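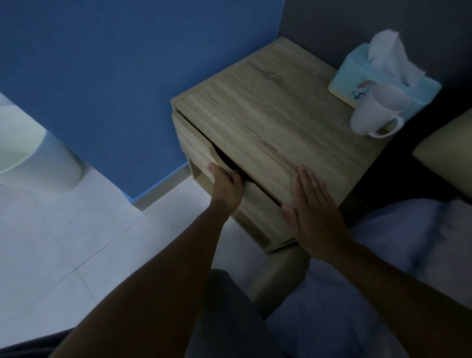
Desconfio de mesas de cabeceira que custam menos do que um jantar para dois com vinho. A Solteo, da Sirkolar, custou-me 179 euros, portanto já passou essa barreira, mas a desconfiança ficou. Comprei-a em julho, depois de anos com um banco de cozinha a fazer as vezes de mesinha, e prometi a mim mesmo que só escrevia sobre ela depois de lhe dar uso a sério. O acabamento em carvalho claro imita bem os veios e os nós, e contra uma parede azul e outra cinzenta-escura o tom fica mais quente do que no catálogo, onde parecia quase bege. O tampo leva uma caixa de lenços e uma caneca branca ao canto sem a gente ter de andar a negociar espaço. Até aqui, tudo bem. A gaveta é outra conversa.

## A gaveta

Não tem puxador. Mete-se os dedos na folga e puxa-se, e quem tiver unhas compridas que se arranje. A Sirkolar chama a isto "linhas limpas"; eu chamo-lhe poupança de uma peça. Para fechar, habituei-me a empurrar com a palma aberta do lado direito, e a minha corre melhor assim do que empurrada ao centro. Pode ser da minha montagem, pode ser das calhas. O folheto fala em 2,000 ciclos de abertura (assim mesmo, com vírgula, traduzido à pressa do inglês) e não diz com que peso lá dentro. Um número destes sem o peso vale pouco.

O Arash Bagheri, que tem o mesmo modelo há mais tempo do que eu, diz que a dele começou a prender no primeiro inverno e que bastou reapertar os parafusos das calhas. Fica registado. Acho só estranho que um móvel novo peça manutenção antes de o dono se habituar a ele.

## Montagem

São 4 parafusos grandes, uma mão-cheia de cavilhas e uma folha de instruções em que o passo da gaveta ocupa um desenho do tamanho de um selo. Comecei às nove da noite e acabei perto das onze, com uma pausa para procurar a chave sextavada, que vinha colada com fita por baixo do tampo. As instruções não o mencionam.

Os furos estavam alinhados, o que já não é mau. As costas são a parte que menos me convence: encaixam numa ranhura e mais nada. Encostada ao canto não se nota. No meio de uma parede, com um empurrão de lado, eu não punha as mãos no fogo.

## O uso real: a caixa dos remédios

A razão por que queria uma mesinha com tampo largo é pouco elegante. Cá em casa a caixa dos remédios vive no quarto, e o banco de cozinha não dava para a abrir sem pôr metade das coisas em cima da cama. O teste que me interessava era esse: caixa aberta, copo ao lado, gaveta puxada, tudo ao mesmo tempo. 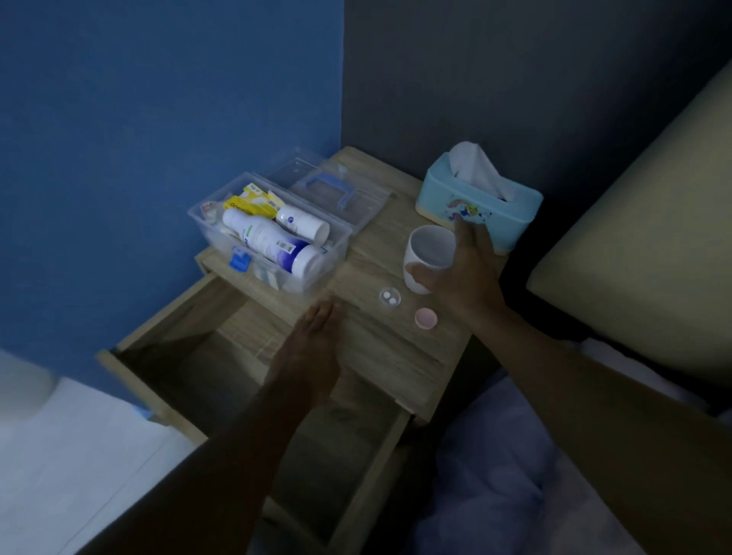
Passou, com reservas. A caixa cabe à esquerda com a tampa deitada para trás, e ainda sobra espaço para o resto: os lenços, a caneca, uma caixinha redonda de comprimidos com a tampa ao lado. Já não sobra para um candeeiro. Se alguém contar com candeeiro, despertador e caixa, compre o modelo largo ou pendure o candeeiro na parede, que foi o que acabei por fazer.

Apoiei a mão na borda da frente com a gaveta aberta e a mesinha não tombou. Com a gaveta carregada não sei, e não tenho vontade de experimentar com um frasco aberto em cima. Dentro da gaveta, o fundo é fino. Serve para meias, carregadores e receitas antigas. Livros pesados, eu não punha.

As arestas da frente são ligeiramente arredondadas, e isso agradeço às três da manhã, quando vou às apalpadelas. O compartimento aberto por baixo parece generoso até se lá pôr alguma coisa: fica escuro, junta pó e obriga a dobrar as costas. Uso-o para revistas que não leio.

## O tampo e a água

O Yhon Ccori, da loja Apaza, onde a comprei, garantiu-me que a superfície aguenta "tudo o que uma mesinha apanha". Deixei uma caneca de chá quente em cima durante uma noite inteira, sem base. De manhã havia um anel muito ténue, que saiu com um pano húmido. À terceira vez demorou mais a sair. Não é um desastre, mas "tudo" é uma palavra grande. Passei a usar base.

Quanto à limpeza, pano húmido e chega. O pó vê-se pouco nesta cor. O xarope entornado vê-se bastante e cola no encontro do tampo com a lateral, que tem uma frincha estreita onde o pano não entra.

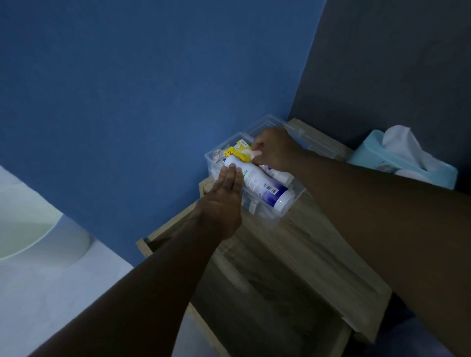 Vale a pena pagar mais pela versão da Multside, que é quase igual?

Só se a gaveta for importante para si. A da Multside tem puxador e corre melhor, pelo que vi na loja, mas o tampo é mais estreito, e uma caixa de arrumação de tamanho médio fica com um canto de fora. Para quem só pousa o telemóvel e um copo, eu escolhia essa. Para quem precisa de superfície, fico com a Solteo e resmungo com a gaveta.

## Contas feitas

A página do produto anuncia 3,424 avaliações e quase todas falam da entrega. Li as que falavam do móvel, uma tarde inteira disso, e o retrato é parecido com o meu: bom tampo, boa cor, gaveta assim-assim. Dou-lhe uma nota positiva sem entusiasmo. Pelo preço, esperava um puxador e umas costas aparafusadas. Se a gaveta começar a prender como a do Arash, volto cá e baixo a nota.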